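News > Business > Billanum

Local | Business | Schools | Weather | Obituaries

Wallpaper store to move to larger space in May

Tomić, the wallpaper and paint store in Billanum, will move to the former Skiverell shoe outlet in May. The new space has room for 200 sample books and a cutting table. The current store will stay open until the move is finished. 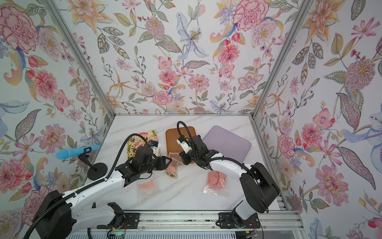
Parking is the main worry, one longtime customer said, and the new lot fills up by noon on most days. The store has asked the town for 2 loading spaces at the side door.

Sales of patterned paper have grown for three years, according to the store, and large florals now outsell stripes.

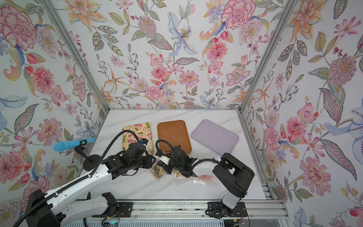 The store plans to keep its sample lending service, which lets shoppers take home a book for seven days. Staff say small swatches can mislead people about large prints. Pink and red blooms on a pale background look very different once the same paper covers three walls, and the store suggests taping up a full-width piece first.

Leftover rolls from the old location will be sold at a discount before the move.

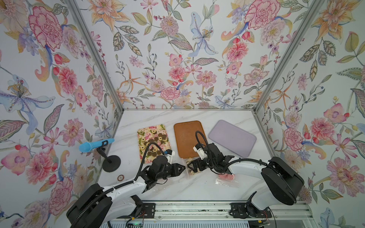

Floral wallpaper beside a white marble tabletop.

Evening classes in paper hanging will start in the new space at 7 p.m. Each class is limited to 22 people. A second location in Prarnmont is not planned.
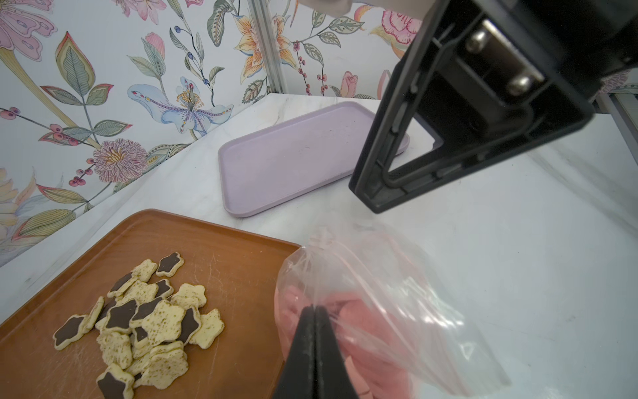 Hours and returns

Store hours will not change. Unopened rolls can be returned at either address during the move.

Comments (3)

Guest: Will they still mix paint while you wait?

Guest: Glad that building is getting used.

Guest: Took a roll back last month, no trouble at all. Keep your receipt.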